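Tuesday, December 17, 2024
Bottle storage check, Drurkura bench

Two plastic bottles on the white table, one behind the other. Front one has the yellow screw cap with the marker on it. 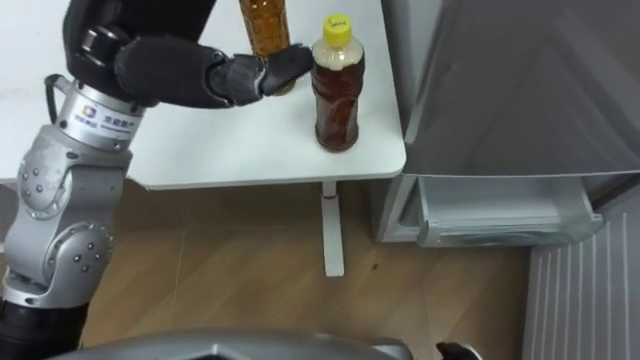

Shelf trial
Batch 264, day 9. Rear bottle is the amber-orange one, ridged body. Weigh both again on day 11 and log to the Bruten sheet. Cap torque still missing. Rajeshwari Panicker has the gauge; ask before Goossens order goes out.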